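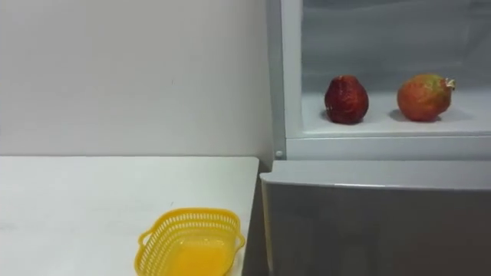
November

By the editor, Mirley Family Notes

Most counseling offices for children have too much in them. I have worked in school and clinic settings long enough to have filled a few of these rooms myself, and I filled them badly. There were puppets, sand trays, posters of cartoon faces, and bins of games with half the pieces gone. A child who is already on edge walks in and has to sort through all of it before saying a word. I would now start with a plain white wall, a white table and one shallow yellow basket with handles, and put into the basket only what the session needs. The rest can stay in a closet.

I know this goes against what many of us were taught. The usual advice is that a room full of toys tells a child, "You are welcome here." Sometimes it does. For a lot of the children I see, it says that this is a place where grown-ups will watch what you pick. Older kids, ten and up, tend to read it as a room for babies. They sit on the edge of the chair and wait for the hour to end.

Our clinic in Skirnville had 407 separate items in its playroom inventory when I took over the list. I use perhaps a dozen of them in a normal month. Paper and markers, a deck of regular cards, a soft ball, some clay, a set of small family figures. Almost everything I would call useful work has happened over one of those. The specialty products mostly came out for the first visit and then went back on the shelf. 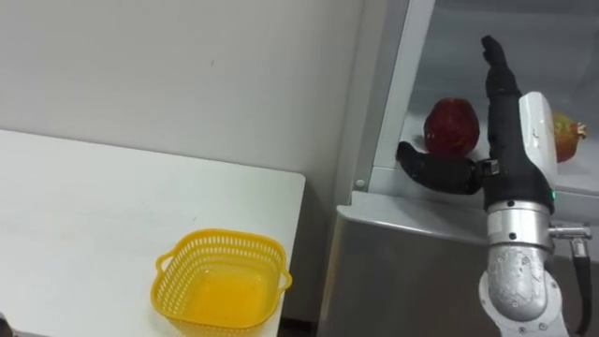 Does a plain room feel cold to a child?

It can for the first few minutes, and a warm greeting matters more than the decor in those minutes. Offer a comfortable chair, say what is going to happen, and let the child choose one thing to do with their hands.

My second complaint is about money. Small clinics buy materials at the end of the budget year, in a hurry, from catalogs. Last year ours spent $2,359 on games and workbooks. I signed the order, so I am not pointing at anyone else. Two of the games needed a group of four, and we see children one at a time. One workbook assumed a reading level that half our clients don't have. That same money would have covered a good stretch of supervision for our newest counselor, who needed it and asked for it.

The Morville office, which shares our intake line, does it differently. Each counselor there gets $200 a year for materials and has to write a sentence or two about what each purchase is for. I thought this was stingy when I first heard about it. I have changed my mind. Their counselors know their tools well because they have few of them, and they can hand a case to one another without a lot of explaining.

There is a fair argument on the other side. Some children can't talk about what happened to them, and a dollhouse or a puppet gives them a way to show it. I agree completely. Keep the dollhouse. Keep the puppets if you use them. My objection is to keeping all of it in view, all the time, for every child, and calling that a method.
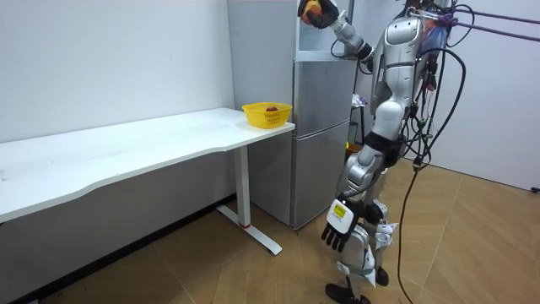 How do you decide which materials to keep?

Look back through your session notes for the last six months and list what you used more than once. Store the rest out of sight for a season, and give away whatever you didn't miss.

Parents ask about this too, often while I am walking them out. They want to know what to buy so they can keep the work going at home. I used to hand them a list. Now I tell them to clear off a table and sit down at it with their child for fifteen minutes after dinner, phones in another room. Drawing is fine. So is a card game. Some families tell me they mostly sort laundry and talk, and that works as well as anything I could have recommended.

We are trying this in the small room on Mac Suibhne Street through the spring. Two of my coworkers think I have gone too far and have asked for the beanbags back. They may get them. The posters are staying in the closet.

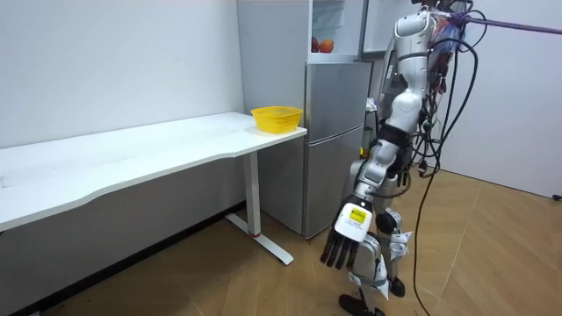 A white desk along a plain white wall.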